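November, archive transfer notebook, tape room

Second shelf of the Saturday quiz show tapes today. Show title on the cans is "Turnavgate", four series, all studio recordings. 124 tapes on the list, and the list doesn't match the shelf. Playback deck warmed up from 9.15, heads cleaned before the first tape. 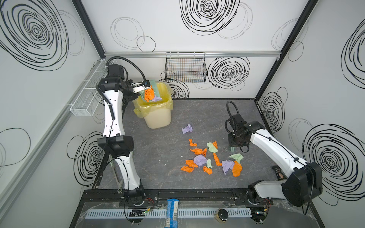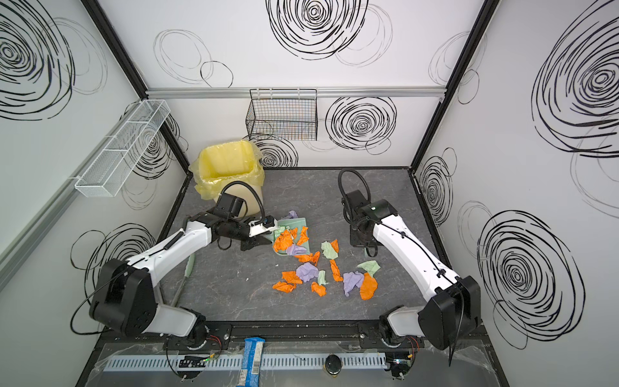
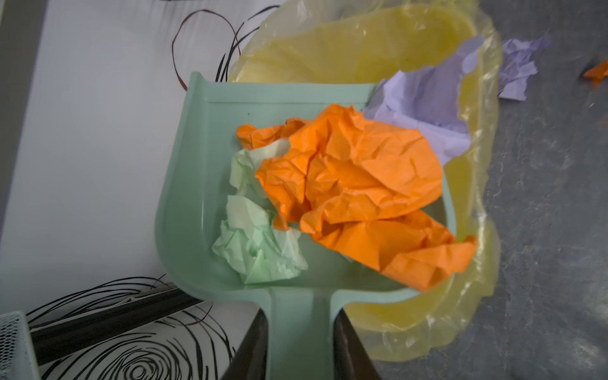 Negin Taheri thinks we are transferring series two in the wrong order, as the Christmas special was recorded before episode three and shares its opening titles. Checked the labels and she is right. Have swapped them on the sheet.

Tape 472 (old shelf number, not ours) has the round where the host loses his cards and carries on from memory. Sound drops out on the left channel for most of it. Right channel is clean, so I copied that across and made a note in the log. Original left as it is.

The Jader deck chewed the leader on one tape. No programme lost. Tension was set too high - brought it down and ran a blank for 300 seconds before trying again. Fine after that.

Titles music still not cleared. Kobina has written to Opoku, who hold the rights to the later version, and is waiting for a reply. The first series used a different tune and we have no paperwork for it at all.

Disk space: 2780 GB free at lunch. Enough for the rest of series two but not for three, so a new drive is needed before we start it.

To do
- Esi to check the audience shots against the contestant release forms
- relabel the Christmas special
- ask Danylo if the Bedix deck is back from repair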